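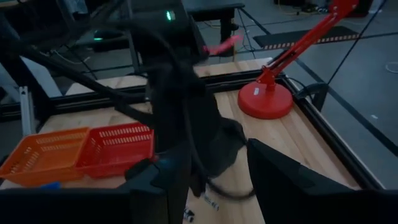

05/05/2020

I have a new favorite thing and it's a red desk lamp! I know, I know. But I've been putting up with overhead lighting for so long that having a proper jointed lamp at the edge of the table feels like a treat every time I look over at it.

What I love most is the arm. It's the kind with parallel struts and a good solid joint low down, so the whole thing leans off at an angle and leaves the tabletop free. The round base is red too, and it still has its little white label on top (I keep meaning to peel it off, and I keep getting distracted by other things). Against the pale wood it looks so cheerful.

The wood deserves a word of its own. I went back and forth over white or wood for the top, and Rüdiger Böttcher talked me into wood, bless him. It's light beige with the seams between the planks running lengthwise, and the black metal frame finishes it off like the border on a good rug. Yes, I'll find crumbs in those seams until the end of time. Worth it!

Then there are the baskets. One orange, one red, both shallow, with rows of slots along the sides, and they live next to each other on the left. Shallow is the secret with me. Give me a deep basket and I'll lose a tape measure in it until the following spring, but with these I can see everything at a glance. I'd been eyeing a drawer set from Fomstead for 410, and I'm so glad I held off, as two plastic baskets do the job and I get to enjoy the colors.

Spyros Radonjić thinks the red basket and the red lamp are too much red for one table. I think he's wrong, and I'm already wondering about a red stool to go with them. I saw one at Zaltgate last week and walked past it twice. If it's still there on Saturday, I'm bringing it home.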